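Recogida de demostraciones en cocina simulada: estado del trabajo

4 de febrero de 2020

Desde el mes de diciembre, el grupo en el que desarrollo mi actividad en Udine mantiene abierta una campaña de recogida de ejemplos para el sistema de aprendizaje que internamente denominamos Drodalix. El presente texto recoge el estado de dicha campaña y algunas decisiones de procedimiento que no figuran en la documentación interna y que convendría conservar por escrito. Las opiniones que se expresan son exclusivamente mías.

El objetivo de la campaña es reunir 4.000 demostraciones de manipulación de objetos domésticos, ejecutadas por operadores humanos que gobiernan a distancia un robot de dos brazos en un entorno simulado. Al cierre de la última revisión se habían aceptado 3.171. Las restantes corresponden en su mayor parte a tareas que exigen el uso coordinado de ambos brazos, cuya tasa de rechazo es superior a la del resto y que, por ese motivo, se dejaron para la segunda mitad del calendario.

La decisión de trabajar en simulación fue objeto de debate. El equipo disponía de una propuesta alternativa, basada en sesiones con un robot físico en una cocina acondicionada al efecto. Se optó por el simulador, al que damos el nombre de Sturnis, por tres consideraciones de orden práctico: la posibilidad de reiniciar cada episodio en idénticas condiciones, el registro exacto de la posición de todos los objetos y la ausencia de desgaste del material. La contrapartida es conocida. Los contactos entre la pinza y el objeto se resuelven con un modelo simplificado, y una parte de los agarres que el simulador da por válidos no lo serían sobre una encimera real. A este asunto vuelvo más adelante.

Cada episodio comienza con una instrucción breve, redactada en lengua natural, que el operador lee antes de tomar el mando. Las instrucciones se limitan a una sola acción o a dos acciones encadenadas. El operador dispone a continuación de un tiempo máximo de hasta 4 minutos para completar la tarea, y el episodio se guarda íntegro, incluidas las vacilaciones y las correcciones. En las primeras semanas se recortaban los tramos en los que el robot permanecía inmóvil. Esa práctica se abandonó en enero, cuando se comprobó que el modelo entrenado con los episodios recortados cerraba la pinza antes de tiempo.

La distribución de los objetos en la cocina se modifica de un episodio a otro conforme a una plantilla. Los muebles y los cuadros permanecen en su lugar; los utensilios y los alimentos cambian de posición y de orientación dentro de unos márgenes fijados de antemano. Los objetos que no intervienen en la tarea se mantienen sobre la encimera de manera deliberada, con el fin de que el sistema aprenda a distinguir el que se le solicita.
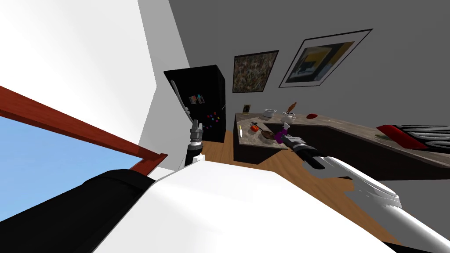
Aproximación de la pinza derecha al pulverizador morado, situado junto a la sartén. Cocina simulada.

El pulverizador merece un comentario particular. Se trata de un objeto estrecho, con un gatillo que sobresale, y admite varias formas de agarre que los operadores eligen según su costumbre. Algunos lo toman por el cuerpo, con la pinza en horizontal; otros prefieren descender desde arriba y sujetarlo por el cuello. La guía inicial no se pronunciaba al respecto. Tras revisar un primer lote se acordó admitir ambas soluciones y anotar en cada episodio cuál de ellas se había empleado, de modo que quienes entrenan el modelo puedan separar los datos si lo consideran necesario.

La revisión corresponde a dos personas que trabajan por separado. Ninguna de ellas ve el dictamen de la otra hasta haber emitido el suyo. Cuando existe discrepancia, el episodio pasa a Sointu Hyvönen, responsable de la calidad de los datos, cuya decisión es definitiva. Los motivos de rechazo más habituales son los siguientes:

El objeto atraviesa otra superficie durante el agarre.
La instrucción y la acción ejecutada no coinciden.
El operador desplaza un objeto ajeno a la tarea y no lo restituye.
El episodio termina antes de que el objeto quede en reposo.

El primero de estos motivos guarda relación con la limitación del simulador ya mencionada. Hyvönen propuso en enero un criterio más severo, según el cual debería rechazarse todo agarre en el que la superficie de contacto resulte inferior a un umbral determinado, aunque el simulador lo acepte. La propuesta se aplica desde entonces a los episodios nuevos. Queda pendiente decidir si se extiende a los anteriores, lo que obligaría a repetir una parte del trabajo. Personalmente me inclino por hacerlo, a pesar del retraso que supondría.

Otra cuestión abierta es el punto de vista. Los operadores trabajan con una vista que incluye los brazos y parte del cuerpo del robot, a menudo con una inclinación considerable. Las personas recién incorporadas solicitan con frecuencia una cámara fija y nivelada, que les resultaría más cómoda. Hasta la fecha no se ha concedido, con el propósito de que la información de que dispone el operador se asemeje a la que recibirá el sistema. Se ha ampliado, en cambio, el periodo de adaptación, que consta ahora de 2 sesiones cuyos episodios no se incorporan al conjunto.

El formato de almacenamiento se describirá en una entrada posterior, una vez cerrada la conversión al esquema Sugawara, que todavía presenta errores en las marcas de tiempo del brazo izquierdo. Quienes utilicen ya las versiones preliminares deben abstenerse de mezclar episodios de diciembre con los registrados después del cambio de criterio.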